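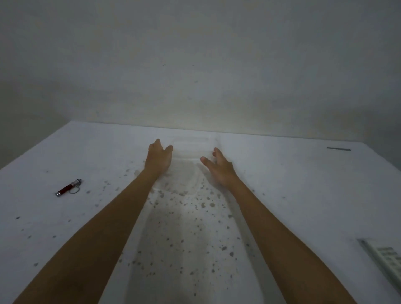
Posted in: Meetings & Minutes
August - notes by Adjoa Amissah
3 min read

Nuldale Community Garden, plot holders meeting

Started 6:40 pm, waiting on the key. Janaka Amarasinghe chairing, me on notes. Sign-in sheet is in the shed if you need it. Apologies from the two Trolham Road plots.

Last minutes
Read, ok. One fix - the compost delivery was Jivley, not the council. Changed.

Water
Long one. Meter reading up again, 2,543 gallons since the last bill. Janaka thinks a leak by the lower spigot, ground is soft there even in the dry spell. Others think it's hoses left running overnight. Could be both. Agreed: shut the lower spigot off at the valve for a week, read the meter before and after. Janaka to do it. Lower plots use the middle spigot till then, please share the hose and coil it back up.

Question about timers. Cheap ones leak, good ones cost too much to put on every tap. Left for now.

Rain tank - still want the 1,000 gallon one from Toprak. Quote has run out, need a new one. They will want to know if the pad is level. It isn't. Discussion on gravel vs pavers, gravel won on price. Need people with shovels, date to be set once the quote is in.

Fees
Proposal to go up to $70 a year for a full plot, half plots stay put. Some grumbling. Point made that fees haven't moved since the fence went in. Point made back that the fence was supposed to keep the deer out and hasnt. Vote: carried, a few against. Starts with the next renewal, not before. Anyone who can't manage it speak to Janaka privately, we can spread it over the year.

Deer
See above. Gap at the north corner where the post leans. Tomatoes gone on three plots, beans on more. Wire it shut for now, proper post in the fall. Adjoa has wire.
Somebody asked about soap bars on strings. Try it if you like, take them down after.

Waiting list
Getting long. Two plots not touched since spring, weeds seeding into the neighbors. Rules say a letter first and then 30 days. Letters going out this week. Janaka wants to call them first, agreed that's kinder, but letters go regardless.

Shed
Lock sticks. Graphite not oil please, oil makes it worse. Wheelbarrow tire is flat again. The good loppers are missing - if they are in your trunk, no questions, just put them back on the hook.

Path mulch
Pile by the gate is free to take for paths only. It's not broken down enough for beds. Leave room for the truck to turn.

Harvest supper
Same as last year, potluck, long table under the trees. Bring your own plate and chair. Argument about wether to do a pie contest, not settled. Sign up on the board so we dont get nine zucchini breads.

AOB
- Bees in the old compost bin. Leave them be, Adjoa is asking a beekeeper.
- Dogs on leash, yes even the small ones.
- Seed swap box is moving inside, mice.

To do
Janaka - spigot, meter, Toprak quote, calls
Adjoa - wire, letters, beekeeper, supper sheet

Closed 8:05 pm. Next one same place, date going up on the gate.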